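Skip to main content
Newsroom
Press releases

Pernier releases Rultine 7, a planning and perception stack for two-arm cloth handling

Aug 27, 2022 — Pernier today released Rultine 7, a new version of its control and planning software for two-arm workcells that handle clothing and other soft goods. The release replaces the grasp planner used in earlier versions, adds a shared motion planner for both arms, and includes a new set of tools for replaying and labeling failed runs.

Software written for rigid parts usually assumes that an object keeps its shape between the moment it is seen and the moment it is picked up. Cloth does not. Rultine 7 keeps a running estimate of where the edges, collar and sleeves of a garment are, and updates that estimate while the arms are moving. When confidence in an edge drops below a set limit, the planner stops the motion, asks for a new view and plans again from the current state.

Printed garments received separate attention. Large lettering, sponsor marks and fine line patterns produce strong contrast inside the garment, and earlier versions sometimes read these as folds or hems. The perception module in this release was trained on 1,890 labeled garment layouts, 400 of them sports jerseys with heavy printing. Depth and color are now scored separately before an edge is accepted.

The motion planner treats the two arms as one system. Grip points are chosen as a pair, with limits on the distance between them and on the tension allowed in the fabric. Cable position is included in the collision model — operators enter the slack length for each arm once, during setup. A typical two-arm plan is computed in 70 milliseconds on the workcell computer, with no outside connection required.

Rultine 7 also changes how a task is written. A folding sequence is now stored as a plain text file listing grip regions, target regions and stop conditions. The same file can be run in simulation or on hardware. Sequences made with the previous version can be converted with a command-line tool supplied in the package. Custom grasp scripts must be ported by hand; a guide is included with the documentation.

Lapointe, which integrates workcells for garment sorting and returns, tested the software before release and will offer it as an option on new installations. Existing Lapointe cells can be upgraded without a change of controller. The replay tools read log files from Zeker, Pernier's recording package, and show planned and measured arm paths on a common timeline.

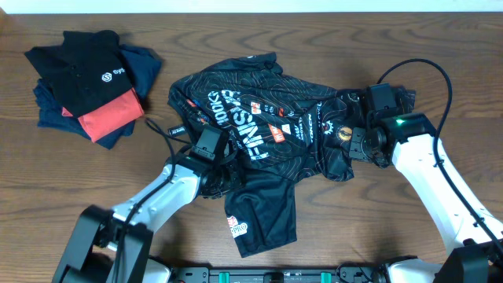
Two arms running Rultine 7 with their grippers on a printed jersey. Folded garments are stacked at upper left.

Availability
Rultine 7 is available now to customers with a current support contract. New licenses are sold per workcell and cover both arms. A maintenance update planned for December will add support for single-arm cells and a revised calibration routine. The previous version will continue to receive fixes until that update ships.

About Pernier
Pernier develops control, perception and planning software for robots that work with soft materials. Its products include Rultine and Zeker.

Press contact
Pernier Media Office
Product images and technical data sheets are available on request.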